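Home | News | Features | Workshop | Back Issues | Subscribe

Print this article | E-mail this article

The Cable That Kept Letting Go

The first bad recording at Tasetti came in the middle of the afternoon. The operator had finished a run of short picking tasks with a hand-held gripper, and the files looked normal by size. When the team played them back, the jaw position stayed flat for long stretches while the video showed the jaws opening and closing.

Tasetti collects demonstrations for Serkar, which trains robot arms to handle soft goods. An operator works the gripper by hand at a table, and the arm is later taught from the recordings. If the jaw reading is wrong, the arm learns to close at the wrong moment.

The team suspected software first. They rolled back the recording program, and the fault went away for a morning. Then it came back. By June they had gone through 190 recordings and found the same flat line in 100 of them.

The test that settled it was simple. One person held the gripper still in both hands over the table while another watched the live signal. Held that way, the reading was clean. With a quick turn of the wrist, it dropped out.

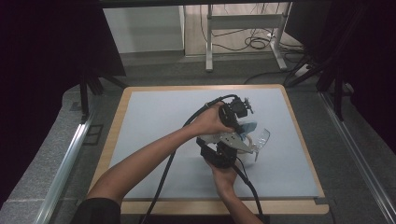
The gripper held over the work surface, with its cables trailing down to the table.

The trouble was in a connector inside the handle. Its latch had worn, and a sideways pull on the cable was enough to break contact for a moment. The recorder did not report an error. It repeated the last good value until the signal returned, a setting left over from an older project called Quintana.

That setting worried Serkar more than the worn latch. One of its arms had already been trained on part of the bad data. In a trial it closed late and pressed down on a tray with enough force to trip its safety stop. The tray cracked. The arm was shut off for 2 days while the crew checked the joints.

The repair took around 3 hours. Tasetti replaced the connector with a locking type from Tremar and clamped the cable to the handle so that the plug no longer carries the load. The recorder now marks any gap in the signal and stops the session.

The affected files were pulled from the training set. Operators also do a wrist-turn check before each session and write the result on a sheet by the door. Two spare grippers with the old connector are still waiting for parts.

We use cookies to improve your visit. By continuing to use this site you accept our cookie policy.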